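Skonberg hand-held gripper kit: review after a season in a shared workshop

Reviewed October 4, 2020

I bought the Skonberg kit in April to collect grasping examples for a small arm I am building. The arm lives on a bench at Fontes, the workshop I share with Hala Darwish and a few others, and the kit goes home with me in a rucksack most evenings. It is a two-fingered gripper you hold in your hand, with a camera mount that looks down past the fingers. You do the task yourself, record it, and train the arm on the result.

What you get

The box has the printed parts in one bag, the hardware in another, two pairs of grip pads and a trigger linkage. You supply the camera and a memory card. The instructions are a folded sheet with drawings and part numbers, and the drawing for the linkage has the return spring the wrong way round. I emailed Skonberg and had a corrected sheet the next morning. The newer kits may have it fixed.

Building it

It took me two evenings. The first went on cleaning up the prints. Support material had been left in the finger channels and I had to scrape it out with a small file before anything would slide. The second evening was assembly, which went smoothly apart from the linkage. Check that both fingers travel the same distance before you tighten the last screws. Mine did not, and I had to strip one side down again.

Do not overtighten the finger mounts. Chia-jung Liao built the same kit a week after me and split one.

In use

The trigger is light and the fingers open wide enough for mugs, tubs and most of what I keep in the kitchen. I have recorded 715 clips so far, nearly all of them at a table: pick up, move across, put down. The weight is fine for half an hour. After that my wrist knows about it, and I would like a thicker handle.

The view past the fingers is good. Both pads stay in sight when the gripper is fully open, with plenty of table between them, so you can line up on an object before closing. Tall things standing near the left finger lose their tops, and I now start each clip from further back if the whole object matters. Strong daylight also washes out a pale table on one side.

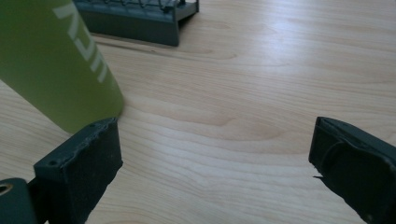 Wear

The pads are the weak point. They pick up scuffs and scratches quickly, and the surface goes fuzzy where it rubs. They still hold a smooth tub without slipping, but I would order spares with the kit. The fingers themselves have held up well.

Compared with the Ondska

Hala has the Ondska, which comes ready built. It is lighter and quieter, but the fingers are glued in and a broken one has to go back to the maker. For a workshop where several people borrow the same tool, I prefer the one I can take apart.

Verdict

A sound kit, let down by soft pads and a poor instruction sheet. I would buy it again - with the spare pads.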